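Plerngate – reunião do grupo de trabalho sobre automação da lavandaria
Ata da sessão de quinta-feira, 14h30 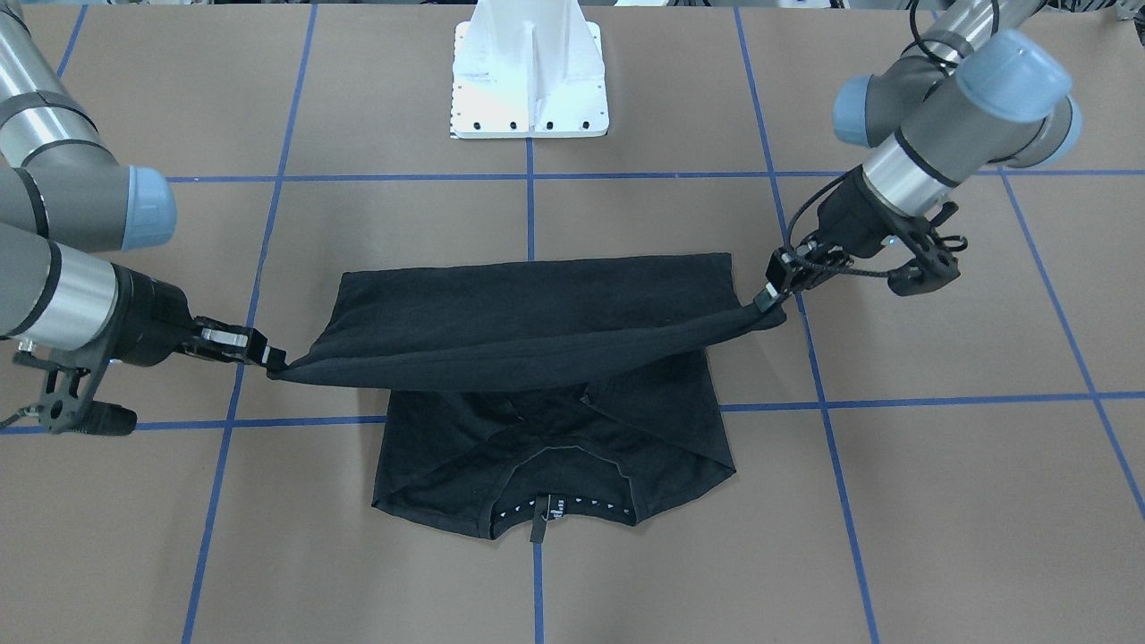
Ponto 2: dois braços, uma peça preta, mesa com fita azul.

Presentes: Lempi Harju (preside), Anong Nakpan (operações), dois representantes do turno da manhã e o signatário, que chegou a horas e por isso ficou com a ata.

1. Ata anterior
Aprovada, com uma correção: onde se lia «a máquina dobrará», passa a ler-se «a máquina poderá vir a dobrar».

2. Dobragem de vestuário
Anong Nakpan apresentou o estado dos trabalhos com a Cesteck. Os dois braços seguram a peça pelos cantos, um de cada lado, e levantam parte do tecido; o resto continua na mesa, com as suas rugas. O turno da manhã observou que pegar numa camisola é a parte fácil e perguntou pelo monte de 200 que espera às segundas. A Cesteck fala em 50 peças por turno, número que Lempi Harju pediu para ver escrito e, de preferência, assinado.
Discutiu-se o tecido preto. Anong considera que convém ensaiar também roupa clara e toalhas antes de tirar conclusões. O turno da manhã acrescentou à lista os lençóis com elástico, que – segundo consta – também derrotam pessoas com curso superior.
Deliberado: prolongar o ensaio por mais 6 semanas, sem mexer nas escalas do pessoal.

3. Proposta da Ledis
A Ledis propõe uma máquina que separa a roupa por cor. Questionada sobre meias, remeteu para uma versão futura. O grupo tomou nota do otimismo. Lempi Harju pede nova proposta, com preço de manutenção incluído.

4. Visita à Phuthong
Adiada para julho. A Phuthong diz ter quase 103 tarefas domésticas «em avaliação». Ficou por esclarecer o que seja quase uma tarefa.

5. Outros assuntos
O turno da manhã pediu a reparação do carrinho da roda torta, pendente desde a reunião em que se aprovou estudar robôs. Aprovado por unanimidade. Anong trata do orçamento.

Sessão encerrada às 15h40. A próxima convocatória segue por correio interno.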